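Courses > Home Skills > Unit 4 > Setting and Clearing

Notes | Readings | Schedule | Ask a Question

December 6, 2019
By Veronika Brunner

Okay, table clearing! I know, I know, you signed up for Home Skills at Hirnthorpe and were hoping for bread. We get to bread in Unit 5. First I want you to look hard at a table that has picked up a bit of everything, the way mine does by dinnertime.

My rule is to sort by where a thing lives before you touch any of it. Fork and spoon go to the sink, and so does the mug. A water bottle goes back in the fridge or a bag, and a game controller goes wherever your family fights over it (ours is a drawer).

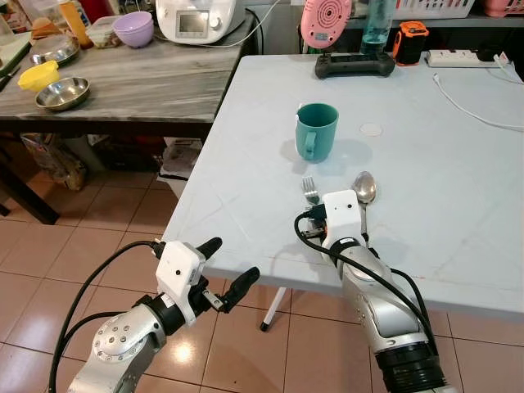 Silverware travels together, handles toward you, and if there's a mug you carry it in the other hand by its handle. Wipe last, please! Almost 23 of you wiped around the mug in the July group and I'm still finding rings.

Scuffs on a white top need a damp cloth and a little baking soda, rubbed gently. Try a corner first.

For next time, read page 19 of the Ní Chonaill packet and clear one table at home. Write down what you moved and where it went, and bring the list to room 272.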